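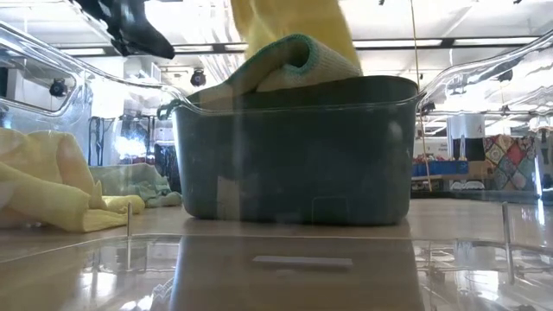

How do you all sort microfiber cloths before they go in the wash?

By color into separate bins, and keep them away from anything cotton so they don't pick up lint.

Posted by Da-eun Byun, Wednesday, 7:40 pm

OK so that's the short version, but I want to hear what people do in real life. I clean three offices and my own place, so cloths are piling up everywhere. Right now it's yellow for dusting, green for kitchens, one tub each. The tubs are the cheap kind and they're holding up great!

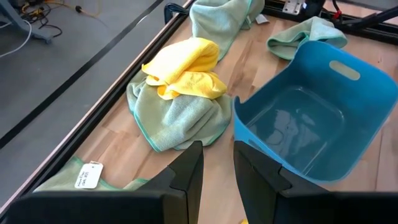

Re: sorting by color

tridport_mike wrote:
Color is fine until you run out of a color. I sort by how gross they are. Greasy stuff gets its own load with Surum, everything else goes together. 30 minutes on warm and done.

sasaki_fan22 wrote:
Mike, no. You can't put a bathroom cloth in with the one you wipe the counter with, I don't care how warm it is. Color is the whole point – anybody who helps you can tell which is which.

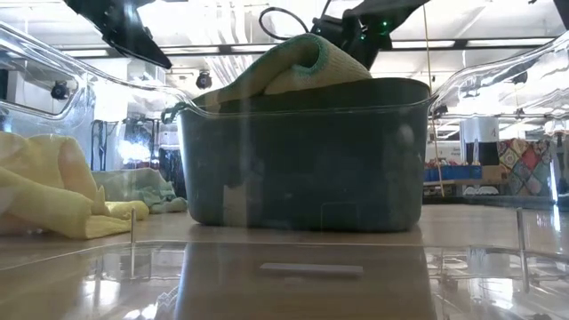

Yellow and green cloth over the rim of the green tub

tridport_mike wrote:
I never said bathroom cloths. Those are paper towels at my house.

Da-eun Byun wrote:
Ha, OK, you two. My real trouble is the ones with a yellow middle and a green edge. Do they go with the yellows or the greens? I've been going by the middle, but my sister goes by the edge and we keep undoing each other's piles.

sasaki_fan22 wrote:
Edge! When they're folded up, the edge is what you notice. And don't fold them before the wash, just toss them in. Fold after.

Da-eun Byun wrote:
Fine, edge it is, she'll be thrilled. I laid a bunch out tonight to try it your way, and the pale greens are what slow me down

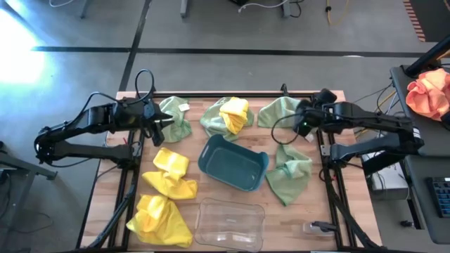 because I bought them at different times and the shades are all a little off from each other. I might quit fussing and call them all green. Also, has anyone tried the Flavitz soap on these? The bottle says no softener in it, but it smells like there is.

tridport_mike wrote:
Used it in April. Left mine kind of slick and they pushed water around. Went back to Surum.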